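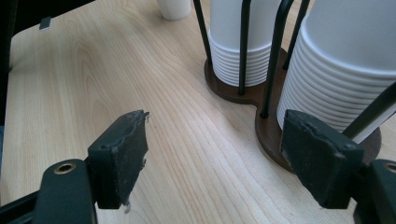 okay so I went down a rabbit hole this week about whether a machine can do boring chores yet, and I have opinions. Thread, sorry in advance

Background: I run mornings at a small coffee counter. Most of my job isn't making coffee. It's cups. Unstacking cups, restacking cups, finding the one cup somebody left out, wiping where it was. If a robot wants that part it can have it tomorrow

My friend Mackenzie Thibodeau works on robot hands for a living, so on Wednesday I sent her a very long voice memo asking when I get my cup robot. She sent back an even longer one (we're both like this)

Her short answer: depends which part of the chore you mean. Picking up one cup standing by itself on a bare table? Pretty much fine now. Two fingers, close, lift, done. She says people in her world barely get excited about it anymore

Pulling ONE cup off a tight upside-down stack is where it gets ugly. The rims sit so close together there's hardly anything to grab. You and I wiggle it with a thumb without thinking. A gripper with two blocky fingers doesn't have a thumb!! It squeezes, and either it gets three cups or it gets zero

And then the holder. If the stack is standing between metal rods you also have to lift straight up or you clip a rod. I'd never once thought about the rods at my work. Now I think about them every morning, thanks Mackenzie

Also white cups are apparently annoying for cameras? White on white on white, edges everywhere, all of them look like the same edge. I get it, I miscount stacks at 6 am too

I asked what wears out first, because that's what I'd ask about a dishwasher. Finger pads. They get chewed up, bits fray off, the grip changes a little and then the thing it learned last month is a little bit wrong. So somebody has to swap pads. So there's a chore for the chore robot

Somebody in my replies last time said Bovach already sells a countertop arm that restocks cups. I watched the whole demo. It restocks cups from a tray where every cup already has its own slot. Who put them in the slots, Bovach. WHO

My own very scientific test: I timed myself restacking a messy counter. 67 cups, didn't hurry, took under 5 minutes, and I was complaining about my landlord to a coworker the entire time. Mackenzie's guess for a good arm on the same mess was 19 minutes if nothing falls over. Things fall over

But to be fair (she made me promise to be fair), the arm doesn't mind doing it at 3 in the morning. If I walked in and the cups were done I would not care at all that it was slow. Same as my robot vacuum, which takes forever and which I love like a pet

Towels are still bad, she says. Trash bags are bad. Anything floppy. Loading a dishwasher is "getting there," which she's been saying since I met her, so take that how you want

What I'd pay for right now: a thing that takes single cups off a table and sets them on the right stack. Putting ON a stack is way easier than taking OFF one, gravity helps you out. Half a chore! I'd take half a chore

Someone asked about shop floors vs. kitchens. Her take is shops win because you can bolt everything down and put it in the same spot every day. My counter has never had anything in the same spot two days running, and that's mostly my fault

anyway, if you work somewhere that has one of these doing a real shift, tell me what it does and what you still have to do after it. Not the demo version please. I'll be up, I open tomorrow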